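Isalside Deck Board Records

README for the May release

What this is

A table of inspection records for outdoor timber boards on public decks, jetties and boardwalks in the Isalside district. It was put together so that people who look after timber structures can compare how boards age under different coatings and fixings. There are 544 records. Each record is one board on one visit.

The inspections were done by Yen-ting Lui and Benedek Szűcs. Sum-yee Mak cleaned the table and wrote the export script. Questions about the fields should go to her first.

Files

boards.csv: the main table
sites.csv: one row per site, with aspect, distance to salt water and shade
coatings.csv: coating names and the dates they were applied, where the owner kept a record
notes.txt: free text from the inspectors, lightly edited for spelling

All files are UTF-8 with comma separators. Dates are day first. Lengths are in millimetres and moisture readings are in per cent.

Main fields

board_id: site code followed by a number. Numbers are not reused when a board is replaced.
species: as given by the site owner. If the owner didn't know, the field says unknown. We did not guess from colour.
coating: oil, stain, paint, none or unknown
gap_mm: gap to the next board, measured at mid-span with a feeler gauge
cup_mm: depth of cupping across the board, measured with a straight edge
check_len: length of the longest surface check
grey_score: 0 to 4, where 0 is fresh timber colour and 4 is fully silvered
decay_flag: yes if a blunt probe went in more than 5 mm

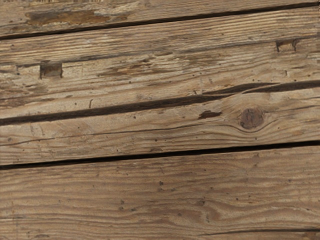 The grey score is the least reliable field. Both inspectors scored the first 200 boards separately, then met to agree on a final figure. After that they scored alone. Yen-ting tends to score half a step higher in low light, so records taken before 8 am carry an early flag and you may want to leave them out of any colour comparison.

Gap measurements change with the weather. A board measured after a dry spell will show a wider gap than the same board in a wet month. The rain_7d field gives rainfall over the previous week from the nearest gauge, which for the Hakum sites is on the other side of the ridge.

Known problems

Moisture readings from the Hakum jetty are missing for the second visit. The meter battery went flat and the spare was in the other ute.

Khattak Reserve has two boards labelled KH-031. They have been kept as KH-031a and KH-031b, and the original label is in notes.txt.

Boards under fixed seating were skipped at every site. Any estimate of decay for a whole deck should allow for that.

Fixings are recorded as screw, nail or hidden clip. Earlier drafts also had a column for fixing metal, but the entries were too patchy and it has been dropped.

Using the data

You are free to use and adapt the table for any purpose. Please name the release month when you cite it, as corrections are made between releases. It is not suitable for deciding whether a particular structure is safe to walk on. Get an inspection done.

Corrections

Send corrections to Hoi-yan Hung with the board_id, the field and the value you think is right. A photo of the label is useful if the number is in doubt. Fixes go into the next release and are listed at the end of notes.txt.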